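Hudden Potluck Sign-In Book

14 shares · 3 comments

So this is the sign-in book from the Hudden neighborhood potluck, typed up row by row and saved as plain CSV. If you ever came to one and wrote your name next to a casserole, you're probably in here somewhere (first name and initial only, don't worry!).

There are 2 files. suppers.csv has one row per supper, 45 of them. dishes.csv has one row per dish, 2395 in all, and joins to the first file on supper_id.
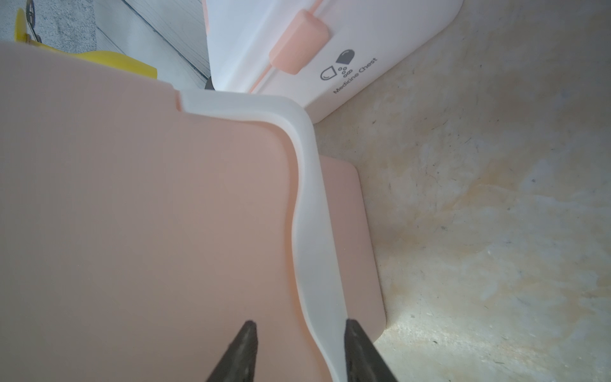 Debashish Begum: Could you keep the spellings the way people wrote them? My aunt signed in "potatoe bake" every single time and I'd hate to see that fixed.

Yes! They're kept. The column dish_raw is exactly what's on the page, and dish_clean is my best guess at what it should say. Use dish_clean if you want to group things, and dish_raw if you want to smile.

Columns in dishes.csv

supper_id: matches suppers.csv
name: first name plus initial, blank if I couldn't read it
dish_raw: as written
dish_clean: tidied up, 1741 different values (people love to rename their chili)
course: main, side, dessert, drink or unsure
note: anything scribbled in the margin, like "no nuts" or "Gazi's pan, please return"

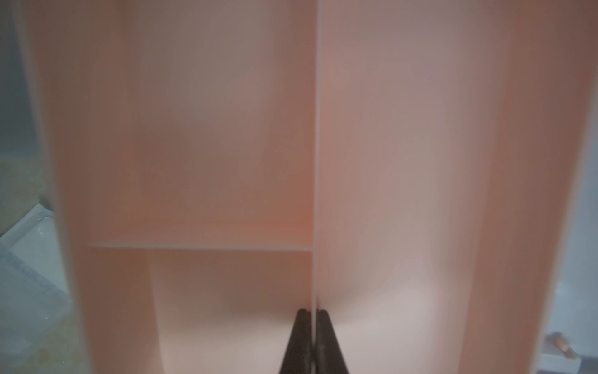
Posted by Dilruba Jayasinghe
2021-04-02

Known problems

The December supper pages got soup on them, so a bunch of names there are blank. Hằng Nông and I both took a pass at them and where we disagreed I left the cell empty. Also, the course column is all me, and I went back and forth on cornbread for ages (it's a side, I've made my peace with it).

Kids sometimes signed in for the whole family, so please don't use the name column to work out who came.

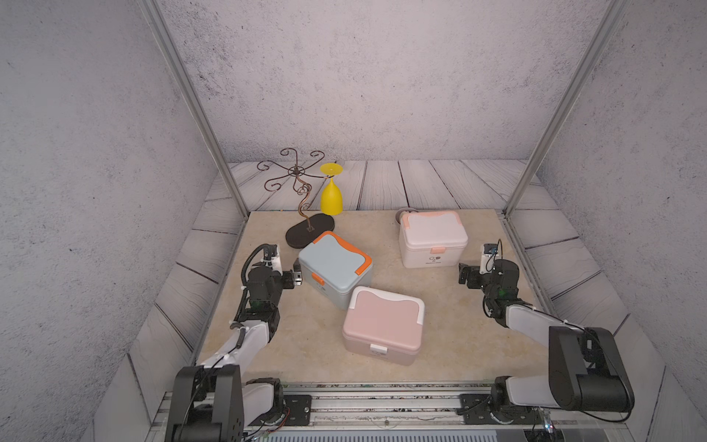

Blank dish cells are a different thing: that means somebody signed in and didn't bring anything, and that was always fine with us. I didn't want those rows dropped, so if your script skips blanks you'll lose them.

Using it

Take it and do what you like with it, just don't try to match names to addresses. If you spot your own row and want it gone, open an issue or catch me at the next supper. Janaka Karunaratne has the paper book if you need to check a page.

3 comments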